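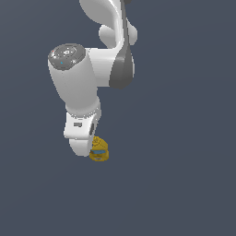 Somebody at the Mirnstead open day asked me whether the arm has to be switched on at all for the first part of the tour, and the answer is no. You can run the whole first half in the simulator, and I'd say do.

Section 4. Getting the demo ready for visitors

I wrote this after our September open day at the Skolville site, so it follows the order I do things in. If you haven't installed the Eker viewer yet, go back to Section 3 first.

1. Start the viewer on the big screen and load the arm model. Leave the background plain. I tried a fancy factory floor once and people only asked me about the floor.

2. Turn the view until the forearm, the wrist and the yellow piece at the tip all show. Visitors like having a bright part to follow — I tell them to keep an eye on the blue band when the wrist turns.

3. Open the Gulyás motion file and press Play. One full loop takes 53 seconds, and that's enough time to say hello and explain the joints.

4. Let a visitor work the sliders. Kids go straight for the wrist (so did I!), and that's fine in here.

Note: If the model jumps when you let go of a slider, the step size is set too high. I keep mine at 4.

5. When everyone has had a turn, press Home and wait for the model to stop before you close the file.

Caution: Check that the Live Link box is NOT ticked before you hand over the sliders. With it ticked, the real arm follows every move.

6. Now walk the group over to the real cell. I take 19 people at most, and they stay behind the yellow line the whole time. Keep one hand near the stop button while you talk.

Caution: Never reach past the line to point at something. Use the screen for pointing.

Note: The visit counter in the viewer doesn't reset by itself. Ours said 1,516 before I noticed. Go to Settings, then Counter, then Clear.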